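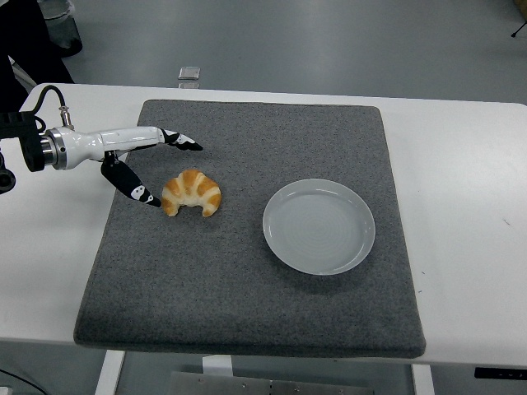 Why does a gripper that handles mugs all day crush a pastry on the first try?

Usually the grip force is still set for the last thing it picked up. Drop the force to the lowest setting, close the fingers slowly, and go up one step at a time until the thing just stays put.

I learned this with a bag of bakery rolls and a lot of flakes in the finger joints! The arm had been moving stoneware the day before, and I loaded the pastry routine without checking that the force value came along with it. It hadn't. First roll, flat as a coaster. Second roll, same, and by then there was butter in places where butter should never be.

So, tips from my kitchen workshop, in the order I wish I'd had them.

Write the force setting on masking tape and stick it to the control box. Old-fashioned, but I look at the tape and I don't always look at the screen. My stoneware value is 156 and my pastry value is 20 (those are just the steps on my Eltness controller, so yours will be different).

Practice on stale bread. Day-old rolls are firmer than fresh ones, so go down another step when you switch to fresh. Rolled-up dish sponges are great for the very first runs.

Put felt under the work. On a bare tabletop a light pastry skates away the moment one finger nudges it, and then the arm closes on air or, worse, on one corner. A thick mat gives some drag, and it forgives a fingertip that comes down a hair too low. Shake it out afterward – crumbs pack into felt like you wouldn't believe – and go over it with a lint roller.

Clean the fingers before the grease sets. Power off first, at the wall, and wait until the arm has stopped sagging. I use a barely damp cloth with one drop of dish soap, then a dry one, and a wooden toothpick for the joints. Never spray anything at the arm itself.

If you get error 2369 on a Prakia gripper, that was my crumb error. The finger couldn't close all the way and the arm stopped dead, still holding half a roll. Don't pull the food out by hand! Hit the stop button, cut the power, and then ease the fingers apart. Mikkel Kvaran got a nasty pinch in August doing it the other way around, and he's the careful one of the two of us.

Anything the fingers have touched goes to the birds or in the bin at my place, as my finger pads aren't rated for food.

Next I want to try a meringue. Wish me luck, and keep the dustpan close.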